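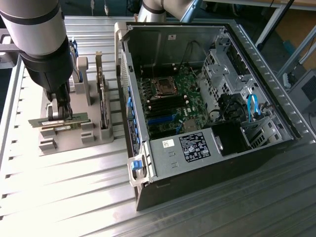

Figure 7.1 A gripper holds a memory module above its fixture, next to an opened desktop tower.

Chapter 7
Budgeting for a Robot Cell

7.1 The price of the arm and the price of the cell

A first quotation for a robot usually lists the arm, its controller, a teach pendant and a cable set. Buyers new to automation often take the total at the bottom of that page as the cost of the project. The arm in Figure 7.1 can do nothing useful without the gripper, the fixture and the worktable, and each of these is a separate line in the budget, often from a separate supplier.

This chapter uses the term cell cost for the full amount needed to bring a station to the point where it can be handed over to production. Cell cost has five parts: the arm and controller, end-of-arm tooling, fixtures and part presentation, safety equipment, and integration labor. Spare parts and training are treated as operating costs and are covered in Section 7.5.

7.2 Tooling and fixtures

Tooling is priced last in many projects and should be priced early. A memory module is thin, light and easily damaged by static discharge or by pressure on its components. The finger material, opening width and closing force must all suit the part, and a gripper chosen from a catalog will normally need custom fingers. Quotations should state whether the fingers are included and how many sets are supplied.

Fixtures deserve the same care. In Figure 7.1 the edge of the module is aligned with two upright blocks on the front of the fixture, and a second module stands in a slot holder toward the rear. Machined parts of this type are cheap as single items, but they are seldom right at the first attempt. The budget should allow for at least two revisions of each fixture – more where the product itself is still being changed.

The worktable is a smaller item. A ribbed or slotted top makes fixtures easier to move during trials, and the added cost is normally recovered in setup time.

7.3 Worked case: the Giltar rework line

Giltar repairs and upgrades desktop computers. Mohandas Nair, the plant engineer, was asked to cost a station for memory installation at a volume of 473 units a month. He obtained quotations from two integrators, Zekenero and Jokero.

Zekenero quoted the lower price for the arm. Its offer left out fixtures, and it listed integration as a daily rate with no upper limit. Jokero quoted a fixed price for the complete cell, with a delivery time of 13 weeks and acceptance testing over 1,000 insertions. Nair could not compare the two until he had rebuilt both under the five headings of Section 7.1.

Afroza Herath, who reviewed the request for the finance department, added one condition. The case had to be recalculated with volume reduced by 20 percent. The Jokero cell still met the payback limit. The Zekenero cell met it only if integration finished on schedule – a result the daily rate did not protect.

7.4 Variation in the product

A station that handles one model of computer is easier to cost than a station that handles several. Slot position, latch type, cable routing and case depth all differ between models, and a loose cable across the path of the gripper can stop a cycle. Before asking for quotations, the buyer should prepare a list of every model to be processed, with monthly volumes and a sample unit of each. Models with very low volumes are usually left to manual work.

The Jiang method, introduced in the next section, assigns a setup cost to each model and ranks the models by the volume at which automation pays for itself.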